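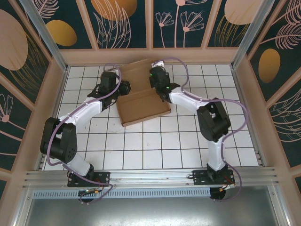 Re the carton question, I went back through our packing notes from January before answering. The short version is that I would keep the one-piece mailer with the attached lid and drop the two-part box. The one-piece style is a shallow tray with low side walls, and the lid stays hinged to it along the back, with a narrow folded flap on the far edge of the lid. Stood open with nothing in it, plain brown inside, the lid stays up behind the tray and you have the whole bottom to work in. With the two-part box the lid is always somewhere else on the bench.

Quoting Oanh's points so the thread stays readable.

On 3rd October, Oanh Cù wrote:
> We have 131 sample sets to send out and I would like to settle
> the carton before I order. Prisgate quotes a lower price on the
> two-part box, but the minimum is higher. Mimeck has the mailer
> with the lid attached. Three questions:
> 1. Are the side walls high enough for the tile samples?
> 2. Does the flap hold without tape?
> 3. Do we fold them all ahead of time or as we go?

1. Side walls. The samples lie flat, one layer, with a sheet of padding under and a sheet over. Measure the stack with both sheets in place and slightly compressed by hand, then compare that with the inside height of the wall, not the outside. If the stack stands proud of the wall, the lid bows in the middle and the flap will not seat. If it sits well below, add a second top sheet. Do not fill the gap with loose paper. It migrates to one end in transit and the tiles follow it.

2. Flap. It holds on a shelf. I would not rely on it in the mail. One strip of tape across the center of the front edge is enough for our weights, and a second strip adds nothing except work for whoever opens it. The crease on the flap should be broken before the box is filled. Bend it fully over once, let go, then pack. If you first bend it with the tray full, it tends to crease beside the score line and the lid ends up out of square.

3. Folding ahead. Fold a batch of 40, pack those, then fold the next. Folded boxes take up far more room than flat ones and the side walls start to lean if they are stacked with the lids open. Flat ones can stay banded on edge. Lying under other stock, they pick up a curve that you will fight for the rest of the job.

On position at the bench: put the hinge side away from you, lid back, and load from the front. Turning the tray a little off square makes no difference to the packing, but straighten it before you tape or the strip goes on crooked.

Labels: the Wolde sheets lifted at the corners last time on bare cardboard. The Fludus ones did not. We have 11 sheets of Fludus left, so check the count per sheet before ordering more. Label goes on the lid, clear of the flap — a label over the fold tears when the box is opened.

Oanh, if you can get one flat sample from each supplier, I will fold both and post the inside measurements to the list. I would hold the order until then.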